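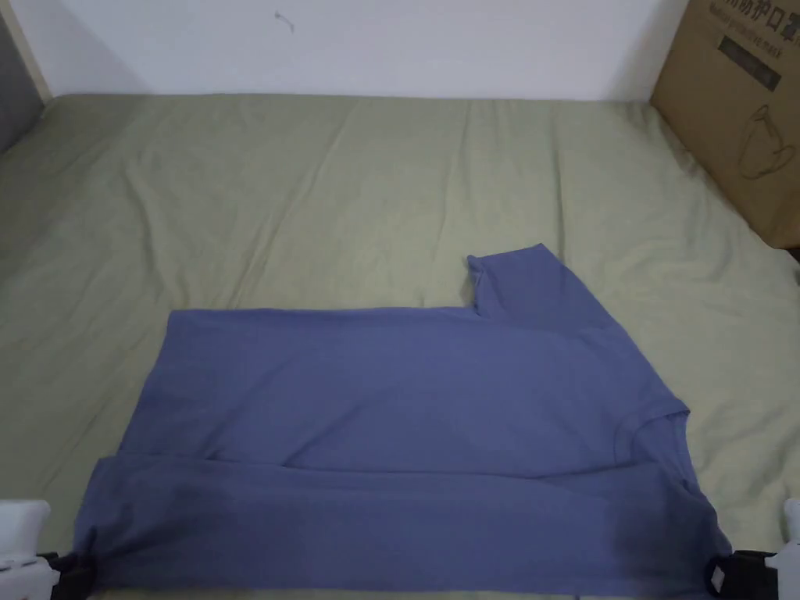

件名:Tシャツを畳むと裾側だけ厚くなり、引き出しの中で傾く
製品:Clondeck 引き出しケース(浅型)
状態:解決済み
起票日:4/5/22

■ 症状

Clondeckの浅型を3月から使っています。引き出しの滑りが本当に気持ちよくて、用もないのに開け閉めしているくらいです!

困っているのはTシャツです。立てて並べると、畳んだ裾の側だけがふくらんで、列の途中から全部が右に倒れてきます。ケースの内寸は幅300mm。Brullovの畳みガイドどおり283mmの幅に仕上げているので、数字の上ではちゃんと収まるはずなんです。タオルでは起きません。長袖でも起きません。半袖の綿のTシャツだけ、という妙な出方をしています。

■ 再現手順

1. ベッドの上にTシャツを広げる
2. 裾を持ち上げて身頃に重ねる
3. 左右を内側に折る
4. もう一度折って、立てて引き出しに入れる

4まで来ると、裾側の角がぷくっとします。手で押さえると平らになり、離すと戻ります。同じ服で何度やっても同じ結果でした。再現率の高さだけは自慢できます(笑)

■ 調査1:引き出しの側を疑う

まず仕切り板の取り付けを確認しました。説明書の図と向きが逆だったので、「これだ!」と大喜びで付け直しました。症状は変わらず。ただ、開けたときに板がカタカタ鳴っていたのは止まったので、これはこれで収穫です。逆向きに付けている方、けっこういらっしゃるのではないでしょうか。

次に底板の水平。20mmの角材を奥に入れたり抜いたりしてみましたが、傾く向きはいつも同じでした。棚の位置を変えても同じ。引き出しは無実ということで、疑ってごめんなさい。

■ 調査2:畳む場所を疑う

普段はベッドの上で畳んでいます。アイロン台だと狭くて袖が落ちるし、床だと腰にきます。ベッドの広さは最高なのですが、マットレスは柔らかいので、手をついた場所が沈みます。そしてシーツに寄ったしわは、上に置いた綿の生地にそのまま移ってしまうんですね。これに気づいたときはうれしくて、もう畳み終えていた分まで全部広げ直しました。

そこで、畳む前にシーツを真ん中から外へ向けてなでるようにしました。完璧に平らでなくても大丈夫で、服を置く範囲だけで効果があります。Zenmontのリネンスプレーも試しましたが、香りがとても好みだったという以外、厚みには関係なしでした。
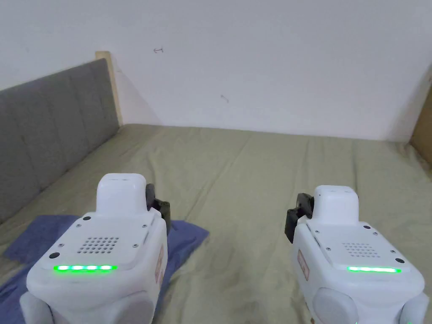

■ 調査3:畳み方を疑う

ここからが本題です!

裾を持ち上げるとき、私は真ん中をつまんでいました。真ん中をつまむと両端が垂れて、重ねた瞬間に角の生地が内側へ丸まります。外からは見えません。そのまま左右を折ると、丸まった分が角にたまって、あのふくらみになるわけです。タオルで起きないのは、左右を折る手順がなかったからだと思います。

直し方は簡単でした。裾の両角を持って、横にぴんと張ってから重ねます。張ったまま下ろして、まだ離さない。下ろした位置で軽く手前に引いて、それから離します。この「手前に引く」が入るだけで、折り目の通り方がまるで違います。

もうひとつの原因は袖です。半袖は身頃を重ねたときに、袖先が上の辺から飛び出したままになりやすく、そのまま進めると片側だけ生地が一枚多くなります。傾きがいつも右だった理由はこれでした。私はいつも左の袖から入れて、右を忘れていたのです。毎回、律儀に。

飛び出した角を折り込むタイミングについては、裾を重ねた直後と、左右を折る直前の両方で試しました。どちらでも厚みは減りましたが、後から入れるほうが身頃を乱さずに済むようです。ここは自信がなかったので、スレッドで質問しました。
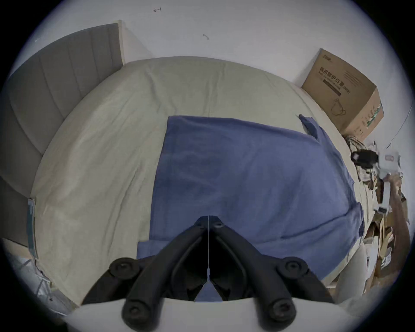

Apolline Moulinさんからは、袖は後回しにしないほうがいい、との返信。裾を重ねる前に袖だけ先に身頃へ倒しておけば、あとで角を探さなくて済むし、襟ぐりのリブも引っぱられないそうです。それから、襟のある側を厚いまま残すと今度は反対側へ倒れるので、最後の折りは襟側からではなく裾側から、とのことでした。

さっそくやってみました。速い! しかも襟がきれいなままです。私の「後から入れる」方式は、袖が少し長めのTシャツなら楽なのですが、短い袖では指が入りにくく、結局開き直すことになっていました。Moulinさん方式を標準にします。

■ 対処(現在の手順)

・シーツの、服を置くあたりをなでておく
・Tシャツを広げ、両袖を身頃の上に倒す
・裾の両角を持って横に張り、張ったまま重ねる
・下ろしたところで軽く手前に引いてから離す
・折り目を手のひらで端まで押さえる
・左右を283mmの幅になるように折る
・裾側から最後の折りを入れ、立てて入れる

手のひらで押さえる工程は、最初は省いていました。でも入れてみると、翌朝に引き出しを開けたときの並び方が違います。ぎゅっと体重をかけるとマットレスごと沈んで逆効果なので、なでる程度で十分です。

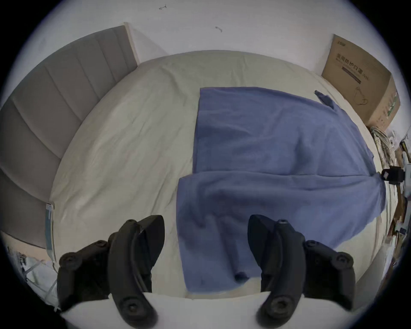
生地の厚い服では、張る力を弱めにしたほうがうまくいきました。強く引くと、下の層まで一緒にずれてしまいます。柔らかいタオル地の部屋着も同じで、こちらは張るというより、置く、くらいの気持ちです。乾燥機から出してすぐの服は角がよく丸まるので、しばらく広げておいてから畳んでいます。

■ 確認結果

半袖の綿のTシャツを一列に並べ、仕切り板を外した状態で一晩置きました。倒れていません! 引き出しを勢いよく閉めても、列はまっすぐのままです。洗濯物の山を片づけるのに、以前は60分かけて最後は押し込んでいたのに、今は途中でお茶を飲む余裕まであります。

Lefèvreの薄い仕切りも注文していたのですが、立てて入れるぶんには必要なくなったので、靴下の段に回しました。ぴったりで、こちらも大満足です。

■ 残っている件

首まわりの広いTシャツは、最後の折りのあとで襟が少し浮きます。傾くほどではないので、このチケットでは扱わず、別に立てます。畳み方をご存じの方がいたら、ぜひそちらに書き込んでください。

仕切り板の向きについては、説明書の図がもう少し大きいと助かります。裏表の見分けが、溝の位置だけなのです。

このサイトでは、利便性向上のためCookieを使用しています。閲覧を続けることで、Cookieの使用に同意したものとみなされます。 同意する 設定を変更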